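How do you score a bimanual handover when the object is a bunch of keys?

Stellan Eklund
We compare a wrist-camera policy with a fixed-camera one on our Pritisine setup. Out of 200 trials with keys, 139 counted as success, but two people scoring the same logs disagree. When is it a handover? February numbers are due soon.

Wikbridge
Count it when the giving gripper is open and the object is still held after two seconds. We had 64 disputed trials before that rule and hardly any after.

Erard_lab
depends on your policy imo

El Khatib
I'd log three labels: open with nothing held, held by one gripper, tips at the same spot. Only the last one needs a second scorer. Wrist views: 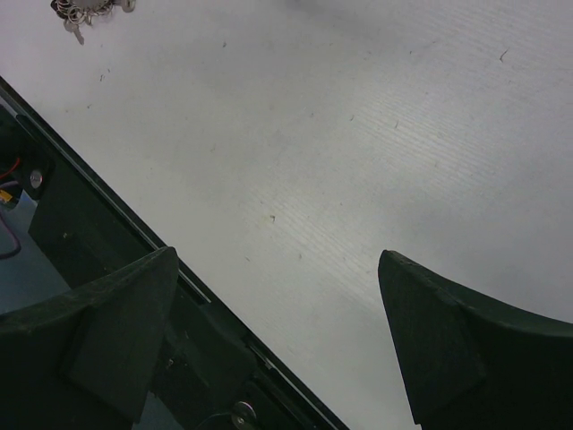
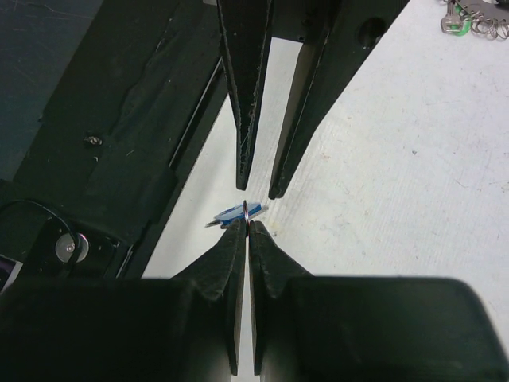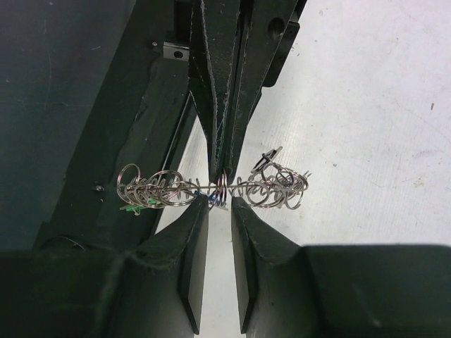
Score from the wrist video and use the fixed camera to break ties. Report single keys and tangled bunches separately, too. A pooled rate hides which one your policy is bad at. And say in the paper if a trial was dropped. 199 out of 200 is fine if you list the missing one.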